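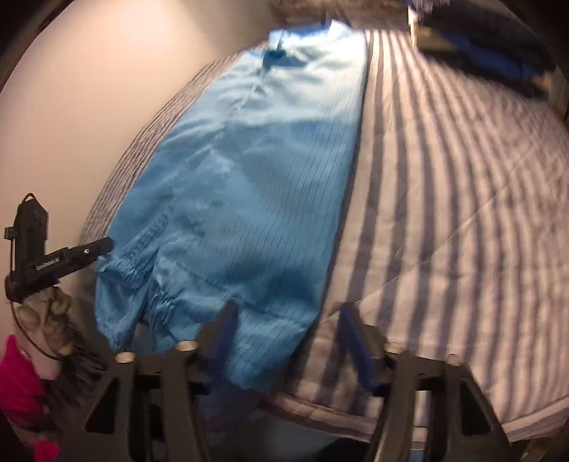 The Praneo Pinstripe is a long-sleeved shirt in light blue with a thin dark stripe, made for people who wear a collar most days and don't want to spend much time looking after it. It's cut a little long in the body so it stays tucked in when you sit down or reach for something. Folded lengthwise with a sleeve laid down along the body, it makes a long narrow shape that goes over a hanger bar or into the side of a suitcase. The inside of the collar has a band in a deeper blue, which makes the shirt easy to pick out in a drawer of plain blue ones. The hem is rounded.

Fabric

Cotton, in a medium weight. It's heavy enough for cooler months under a sweater and still fine on its own in April. The cloth is washed before it's cut, so shrinkage at home is small. Expect it to wrinkle. We don't put a non-iron finish on any of our shirts - the finish makes the cloth stiff and it wears off at the elbows first.

Fit

Regular through the chest and waist. If you are between two sizes and wear your shirts tucked in, take the smaller one. If you wear them loose over a T-shirt, take the larger. The sleeves are gathered into the cuff with small pleats, so there's room at the forearm and you can push them up without undoing the button.

Seung-woo Chae, who draws our patterns, widened the upper back slightly for this version. Customers who found the earlier Pinstripe tight when driving should be comfortable in their usual size.

Sizes

Small to double extra large. Tall sizes add length to the body and the sleeves and cost $9 more. Tall sizes are made in smaller runs and sell out first.

Care

Machine wash warm with similar colors. Undo the cuffs before washing. Shake the shirt out and hang it up damp, or tumble dry low and take it out while the seams are still a little damp. Iron the collar first, then the cuffs, sleeves and body. Use steam if you have it.

If you don't have an ironing board, a firm bed with a clean sheet over it will do for smoothing and folding. Button the collar, lay the shirt flat, bring the sides in and lay the sleeves straight down. Flatten the cuffs by hand before you put anything on top.

Price and shipping

$47 each. Orders over $95 ship free within the lower 48 states. Most orders leave our Preston warehouse in two working days. Alaska and Hawaii take about a week longer.

Returns

Unworn shirts can come back for a refund or a different size. Keep the tag on until you've tried it with the trousers you plan to wear it with. If a seam opens or a button comes off in normal use, write to Kirsty Ellery in customer service and include your order number. We repair where we can and replace where we can't.

Item number 349
Also in this cloth: Praneo Pinstripe, short sleeve

Page updated 2019-02-15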